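Ninus reopens its shared kitchen, and the mugs have somewhere to hang

5 min read

2019-06-30

The second-floor kitchen at Ninus, the shared workspace in the old Van der Linden seed warehouse, is open again after a refit that was supposed to take a long weekend and had its first planning meeting in January.

Members who went looking for the old kitchen will have trouble finding it. The counter with the burn mark is gone. The shelf that held the mugs, and leaned a little further toward the sink with each passing season, is also gone, along with most of what was on it. What remains has been washed, sorted and put back in far smaller numbers, and a one-page guide has been taped to the inside of the cupboard door.

The guide is the work of Misaki Sasaki, who rents two desks by the stairwell for her bookbinding business and agreed to run the refit on the condition that she would never again be asked where the teaspoons were. It is a calm document. It says that plates go back to the table when they are clean. It says that cobs, fruit and anything else with a skin or a husk belongs in the basket. It says, in slightly larger type, that the basket is not for mail.

"People were putting mail in it the first morning," Sasaki said. "I hadn't even finished taping up the guide."

The budget for all of this was $2265, raised through a levy on members and the sale of the old refrigerator, which went to a man who wanted it for bait. Most of the money went on plumbing and paint. What was left over was spent on tableware, and here the discussions became lengthy.

The trouble was the mugs. A clear-out in the spring turned up 73 of them, in a building with 50 members, several of whom drink only water and are known to mention it. There were mugs from conferences, mugs from banks, and a mug from a dental practice that closed before the workspace opened. Three had no handle. One had been used as a pen holder for so long that a faction of the membership argued it had legally become one.

Séverine Collet, who designs lamps under the name Lumedeck and has the big room at the back, proposed the solution that was eventually adopted. Mugs would live on a wooden mug tree, out in the open, where everyone could see them. If there was no peg free, there was no room for another mug. Anybody who wanted to bring one in from home would have to take one away.

The proposal passed by a comfortable margin, after an amendment to spare the pen holder.

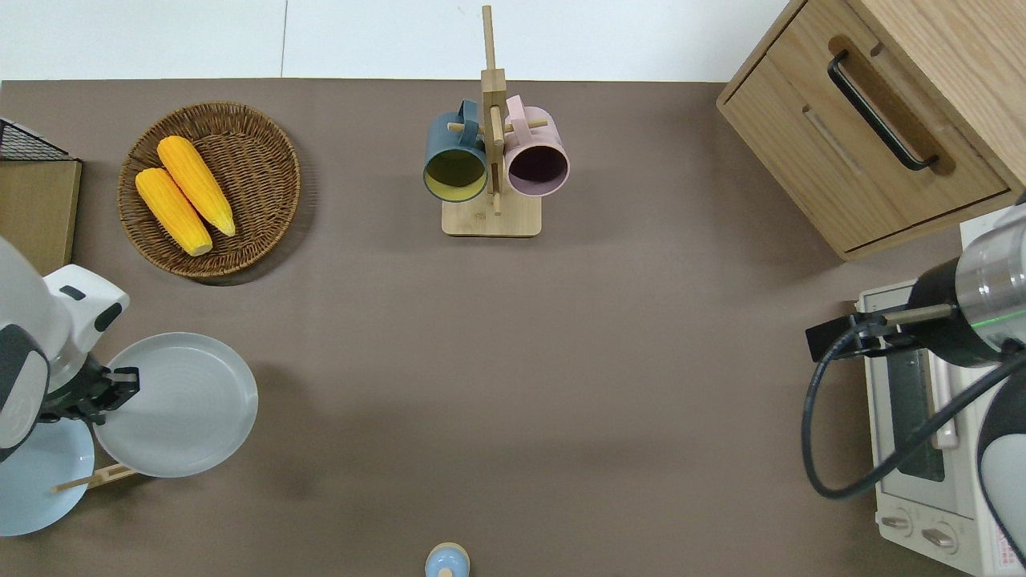
Collet's other contribution was to insist on keeping the middle of the table clear. The old one had filled up by ten every morning with laptops, jackets and somebody's bicycle light, and lunch was eaten standing. Under the new arrangement the things that live on the table stay at its edges and everything else goes home with its owner. The wicker basket has a spot of its own, and so does the mug tree, back by the wall. There is a black wire rack for things that need somewhere to sit.

"I make lamps, so I think about surfaces," she said. "You can't light a pile."

The color of the table was settled more quickly than anyone expected. It is a brownish taupe, and it won because the other finalist showed crumbs. A member who had campaigned for green has asked that his disappointment be noted, and it is noted.

Plates were a different matter. Sasaki had hoped for a matching set and got as far as choosing one, from a small homeware label called Plirau, before the plumber found what he described as a second, older leak behind the first. The matching set went the way of the dishwasher. What the kitchen has instead is a selection of whatever survived the clear-out, and gray plates now share the table with pale blue ones. Opinion is divided on whether this looks relaxed or looks like a divorce.

The mugs on the tree do not match either, which was always the plan. The teal one with the yellow-green inside already has admirers, and at least two people have been heard describing it as theirs. The pale pink one, dark and purplish on the inside, has gathered a quieter following. Sasaki's guide is firm on the subject: no mug belongs to anyone. She concedes that this is the line most likely to be ignored.

The guide has less to say about food, mainly because the old kitchen had so little of it that could be identified. The basket is meant to change that. Members with gardens are encouraged to leave their extras in it, with the understanding that whatever goes in may be eaten by whoever gets there first. Corn has made an early appearance. Zucchini is expected in quantity, and Sasaki would like it known that one per person per day is generous enough, thank you.

There have been complaints, of course. A letter signed by "several concerned tea drinkers" - in one person's handwriting - objected to the loss of the deep windowsill where teabags used to be left to dry, for reasons the letter did not go into. Another member wanted to know why the refit had found money for a mug tree when the third-floor heating still makes a noise like a goose. The building's owners have said that the goose will be looked at before winter. They said the same thing last year.

On the whole, though, the mood on the second floor is good, and lunch has become a seated meal. A few members who had shared a corridor for years have been introduced to each other over the sink. One of these conversations led to a job for Collet, who is now making a pendant lamp for the accountant two doors down. He had assumed until last week that she was a dentist.

As for the surplus mugs, the ones nobody claimed are boxed up in the hallway by the bike rack and can be taken away free of charge until the hallway is needed for something else. Donations are not being accepted. Sasaki has had to repeat this, since the boxes were fuller on the second morning than they had been on the first.

The kitchen is open to all members during building hours. Guests are welcome if they wash up. The old shelf is also available, to anyone with a wall that slopes the other way.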